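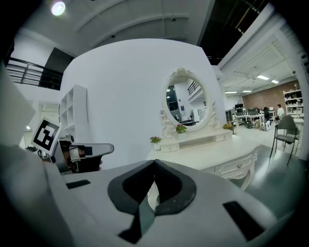
Kianoush Hashemi

Sorus is hiring two room attendants to work days with hand-held grippers

Sorus cleans and resets furnished rooms for rental owners. Part of the tidying is being handed over to machines, and the attendants who used to do all of it by hand now spend half of each shift showing how it is done. You hold the gripper, pick up a thing, put it where it belongs, and do it again.

The work: dressing tables, shelves, flower pots, drawers. The task list has 462 entries and you will get to know most of them. Dusting, floors and linens are still done the old way.

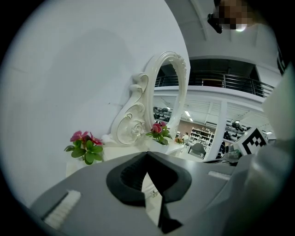
Vanity table with mirror and flowers, gripper in hand.

What changes: attendants no longer carry a room quota. There is more standing in one spot and more repetition, and your wrists will notice — we rotate tasks through the shift. Pay is the same for both halves of the day. No one on the current team of 13 has had their hours cut, and hours are written into the contract.

You need steady hands and some cleaning or hotel experience. No computer skills required. Training is paid and takes place at our Parden office.

Start is in December. Apply at the Parden front desk or by mail, and ask for Kianoush Hashemi.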